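Housekeeping Skills, Level 1
Handout for Unit 18: The bed as a working surface
Teacher: Fulvio Marras, Irnano

In this unit we learn to use a made bed for folding. Many students in Irnano live in small rooms and have no big table, so the bed is the best flat place they have. Please read the notes before the practice on Sunday. 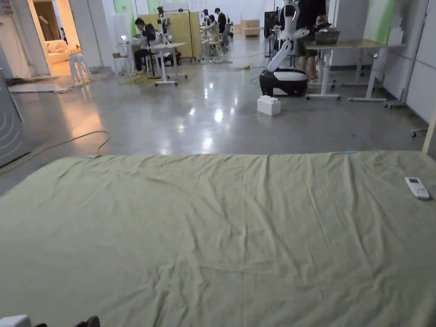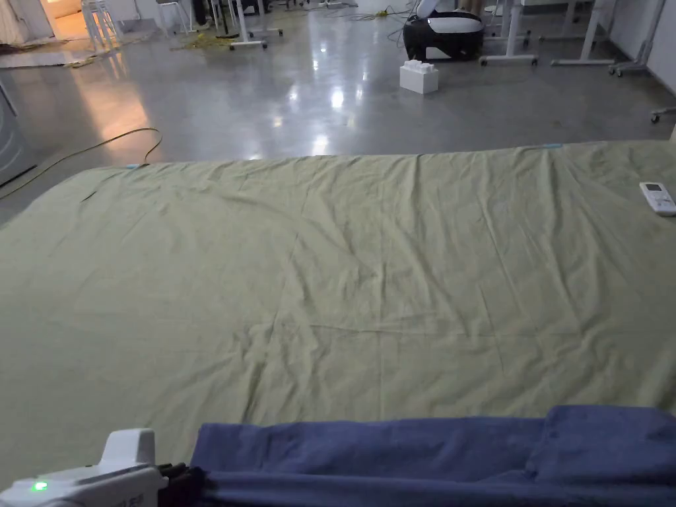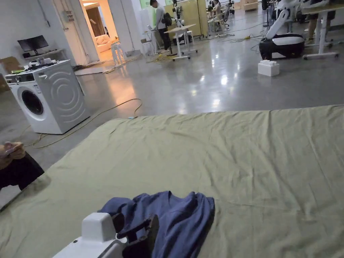
Fig. 1 to 3. Green sheet with wrinkles. A blue-purple cloth is on it in Fig. 2 and 3.

1. The sheet
Pull the sheet from the corners first, then from the middle of each side. Small creases, such as those in Fig. 1, are not a problem for folding towels. For shirts I prefer a smoother sheet, and I pass my flat hand from the center to the outside.

2. Small objects
Take them away before you begin. In Fig. 1 and 2 a white remote control lies on the right side of the sheet. Such an object can easily go inside a towel and later fall on a hard floor.

3. The cloth
Bunched cloth (Fig. 3) must be opened completely before the first fold. Find two corners, lift, shake one time, and lay it down in the middle of the bed. Work from the long side of the bed if you can reach.

4. Words to know
crease, wrinkle, corner, edge, to smooth, to bunch up

Homework: fold four towels and two T-shirts on your own bed. Write down which step was slow for you. The exercise sheet is number 3369 in the Zanetti folder.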